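양팔 슬리퍼 정리 하다가 왼팔이 안 놓음 (비상정지 이야기도)

급하게 적는다. 내일이면 또 까먹을 것 같아서. 202번 에피소드, 오후 네 시 좀 지나서 터졌다.

작업은 늘 하던 것. 검은 슬리퍼를 테이블에서 집어서 철사 거치대에 꽂는다. 한 팔로는 각도가 안 나와서 가운데서 양팔로 잡고, 자세를 맞춘 다음 한쪽이 놓는다. 순서는 단순하다. 잡기, 같이 들기, 왼쪽 놓기, 오른쪽이 거치대로. 그런데 왼쪽이 안 놨다. 오른팔은 그걸 모르고 그냥 출발. 슬리퍼가 고무처럼 쭉 늘어나고 왼팔 손목에서 드드득 소리.

나는 모니터 보고 있었고, 노순임 씨가 먼저 소리를 질렀다. "놔, 놔, 놔!" 로봇한테 하는 말인 줄 알았는데 나한테 한 말이었음. 비상정지 누르라고. 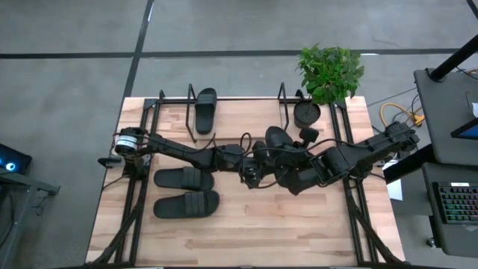 비상정지를 눌렀는데

오른팔만 죽었다. 왼팔은 토크가 그대로 살아 있었다. 이게 오늘의 진짜 문제고, 슬리퍼는 사실 아무래도 좋다.

원인은 배선. Brameck 셀에서 팔을 옮겨 올 때 왼팔 전원을 따로 뺐고, 그 뒤로 정지 회로에 다시 안 물렸다. 누가 했냐고 묻는다면 내가 했다. 메모도 남겼는데 "나중에 연결"이라고만 써 있다. 나중이 언제냐고. 왼팔은 결국 멀티탭을 꺼서 내렸고, 전원이 나가니까 팔이 축 처졌다. 밑에 손이 있었으면 큰일이었다. 다행히 다친 사람은 없다.

왼팔이 안 놓은 이유는 따로 있다. Gaber 컨트롤러 로그를 뒤지니 1045번째 줄에 열기 명령이 있긴 하다. 보냈다. 근데 응답이 없다. 제한시간이 40ms인데 그게 지나면 실패로 처리해야 할 걸 우리 코드가 '완료'로 넘기고 있었다. 예외처리 한 줄 잘못 쓴 거. Essam이 화면을 보더니 한숨만 쉬고 커피 뽑으러 감.

다시 돌려본 건 배선부터 고친 다음이다. 두 팔 다 정지되는지 빈손으로 확인, 그다음 슬리퍼. 속도는 절반. 손목 카메라도 같이 켰다. 위에서 보는 카메라로는 손가락이 벌어졌는지 잘 안보인다. 팔에 가려서.
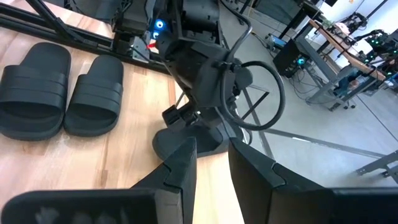

손목 카메라. 맞은편 팔이 세 번째 슬리퍼 쪽으로 내려와 있는 순간.

재현이 잘 안 돼서 애먹었다. 스무 번을 해도 멀쩡하다가 24번째에서 또 응답이 사라졌다. 이번에는 타임아웃을 제대로 실패로 받았고, 오른팔은 출발하지 않고 그 자리에 섰다. 좋아, 이건 됐고.

응답이 왜 사라지는지는 케이블 쪽을 의심 중이다. 손목을 많이 꺾은 자세에서 두 번 다 났다. Siham은 커넥터라고 하고 나는 케이블 길이라고 우기는 중. 점심 내기 걸었다. Lutden에서 새 케이블이 오면 바꿔 보고 결론 내기로. 그때까지 손목 각도에 제한을 걸어 두었는데, 그러면 레일 바로 앞에 놓인 슬리퍼는 접근 방향이 애매해진다. 위에서 내려가야 하는데 손가락이 프레임이랑 너무 가깝다. 여기는 한 번 더 경로를 봐야 됨.

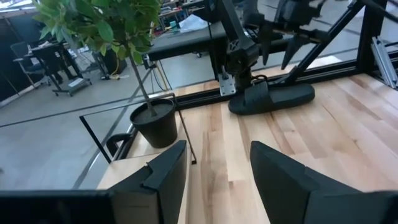

일단 바꾼 것들

- 비상정지 한 번에 양팔 다. 아침마다 팔 하나씩 눌러서 확인하고 종이에 사인.
- 응답 없으면 무조건 실패. '완료'로 넘어가는 분기는 삭제.
- 한쪽이 놓은 게 확인되기 전에는 다른 쪽 이동 금지. 그리퍼 열림 값을 직접 읽는다.
- 양팔로 잡은 동안은 전류 제한을 낮춤. 서로 당기면 버티지 말고 멈추게.
- 전원 내릴 때 팔 밑에 손 넣지 않기. 당연한 얘긴데 당연하지가 않았다.
- "나중에 연결" 같은 메모 금지. 연결 안 됐으면 그 팔은 안 켠다.

왼팔 손목 감속기는 아직 안 뜯어 봤다. 손으로 돌려 보면 걸리는 느낌은 없는데 그 소리를 들은 이상 찜찜하다. Waltraud한테 분해해도 되냐고 물어 놨고 답 기다리는 중. 뜯게되면 사진 올리겠다.

늘어났던 슬리퍼는 모양이 멀쩡하게 돌아왔다. 로봇보다 튼튼한 듯. 퇴근한다.

최근 글
- Gaber 로그에서 타임아웃만 골라내기
- 철사 거치대 세 번째 다시 구부림
- Bruvstead 전시 갔다가 그리퍼만 보고 온 날
- 손목 카메라 노출값 메모 (12월)

문의는 메일로 주세요 | © 양팔 작업 일지 | 맨 위로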